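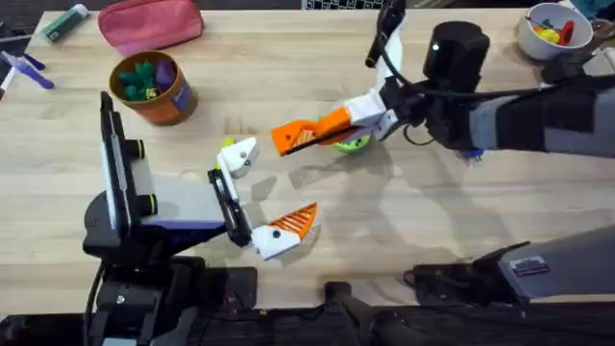
Constanza Arancibia
February 2019

Right, thread on standard deviations and why mine spent most of January disagreeing with Pieter's. Mute me now if you came for the bread pictures.

So we've got this little package called Skelter. It reads in batches of measurements and gives you a summary table: mean, spread, smallest, largest, the usual. I wrote most of it, Pieter Jacobs wrote the tests, and we both thought it was finished.

Then Khanyisile Radebe runs the Hlongwane batches through it and gets one set of spreads, and Pieter runs the same batches through his notebook and gets another. Same means! Same min and max! Spreads all slightly smaller in mine. Every single one.

I blamed rounding. Of course I did, I always blame rounding. Spent a whole afternoon printing things to silly numbers of decimal places.

If you've done any stats you're already shouting at your phone. Yes. It was the divisor.

Quick version for everyone else: to get a standard deviation you take each value's distance from the mean, square them, add them up, divide by something and take the square root. The "something" is either n, how many values you have, or n - 1.

Divide by n if your values are the whole lot and you only want to describe them. Divide by n - 1 if they're a sample and you want to estimate the variance of whatever they came from. The mean was worked out from the same values, so they sit a bit closer to it than they do to the true mean, and n - 1 makes up for that.

And numpy's std uses n unless you tell it otherwise, while pandas uses n - 1 unless you tell it otherwise. Both perfectly well documented. Both have an argument called ddof that you can set. I had used one and Pieter had used the other, and neither of us had set anything.

Does it matter? Depends how many values you've got. Our biggest batch has 239 in it and you'd have to squint to spot the gap. But most of the Hlongwane ones have 6 or 7, and there you can see it on a graph from across the room.

With 2 values the n - 1 answer is bigger by a factor of the square root of two. (Please don't quote a standard deviation for two values. I know people who do. I have been people who do.)

Oh and with one value, n gives you a nice confident zero and n - 1 gives you a missing value, as you're dividing nothing by nothing. That was the other "bug" on our list, opened by Petronella Van Wyk ages ago and closed by me with the comment "can't reproduce". Sorry Petronella.

What we've done: Skelter now has its own spread function and it won't run until you say which divisor you want. No default at all. Khanyisile thinks that's a bit stern and she may be right, it does make the simple examples longer.

I did think about calling the options "sample" and "population", but I've watched enough people pick "sample" because they had, you know, a sample of something, when they only wanted to describe it. So we kept ddof and put two lines of plain English in the help text.

Someone's asked about the square root thing, so: yes, dividing by n - 1 gives you an unbiased variance (if your values are independent draws), but take the root and the standard deviation still comes out a touch low on average. There are corrections if you know the shape of the distribution. We're not putting them in. Wakana Kikuchi has a long page about this in the Nillumia notes if you like that sort of evening.

Also had to redo the stored answers for the tests - all of them had been made with my version, so they'd been happily agreeing with me the whole time. Pieter has now worked a handful out on paper and typed them in by hand, which he's being very smug about.

Next up is the quantiles, where there are far more than two ways to do it and I've already found a place where we use different ones in the same table. Might be a while. Kettle's on.

We use cookies to remember your settings. Accept / Manage choices

Contact | © 2019 Skendonis | Back to top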